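Rink Notes – Stoltex Cup weekend and a few other bits

Quick one this week, I'm typing between loads of jerseys.

So the under-15s lost the semi. 4-3 in overtime to Dellach, and if you were there you know how close it was. We were up by two going into the third and then sat back. Way back. Dellach had the puck in our end for what felt like the whole period, and you can't ask a goalie to do that much work and not have one squeak in. The tying goal was a bad bounce off a skate. The winner wasn't, that was a proper shot, top corner, fair play to the kid.

Barry Sowerby was calmer about it than I was. He told the group afterwards that the forecheck was the best it's been all season and he'd sooner lose playing like the first two periods than win playing like the third. Two of our D pairs were out there almost the entire last ten minutes, which is something he wants to fix with a shorter bench rotation before summer camp.
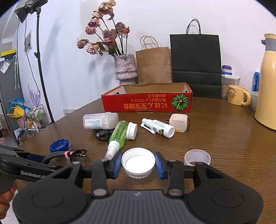

Under-13s did better. Second place, beat Arurport twice, once in the round robin and again in the crossover. Penalty kill was great. Power play, less great – lots of standing at the half wall waiting for the perfect pass. Shoot the puck!! Parents were yelling it, the bench was yelling it, I think the Zamboni driver was yelling it.

Final was against the Ahmadpour Motors team and they were just faster than us. No shame there. Silver medals are lovely and heavier then last year's.

Money stuff. The raffle and the canteen together brought in $3000 over the weekend, our best total yet. That goes to ice time first, then the new goalie pads for the little ones (the current set is held together with skate laces). If you still have raffle stubs or cash in an envelope somewhere, get it to the office by Fri 17 May please. After that the books are closed and I'm not reopening them for a fiver.

Canteen note: we went through 200 hot dogs and ran out of buns before we ran out of dogs. Next time more buns.
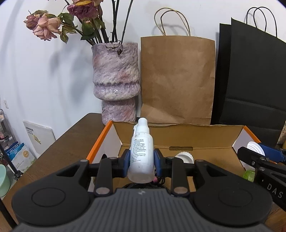 Spring skills sessions. We've got 40 spots and they're filling up, mostly with under-11s, so if your older player wants in don't wait. Mondays, early slot, full gear. Edge work first half, small area games second half. Goalies skate free but you have to tell us your coming so we can plan the drills.

Summer camp is the second week of August, same as always, at the Arurport rink while our compressor gets replaced. Yes it's a longer drive. Carpool list goes up on the board by the skate sharpener next week. Camp is mornings only this year, dryland outside after if the weather's good, so runners and a water bottle with a name on it.

Lost and found is overflowing again. One left glove, senior size, three neck guards, a grey hoodie with a team logo from somewhere up north, and a very good stick, left-handed, barely taped. Anything still there at the end of the month goes in the gear swap bin.

Also – change room 2. Tape balls. Please. Coaches, have a look before you leave, it takes a minute and the figure skaters are in right after us.

Team photos are still not in. I phoned again. They said "soon", which is what they said last time. If you ordered the magnet or the button those come separately.

Refs: we're short for the three-on-three league. If you've got a player 14 or older who knows the rules and can handle getting chirped by eight year olds, the clinic is one evening and the club pays the fee once they've worked a few games. Good pocket money.

Last thing, tryout forms. One form per player, both sides filled in, and the medical part has to be signed. Unsigned ones get sent back. Drop them in the slot at the office door or hand them to Barry at practise.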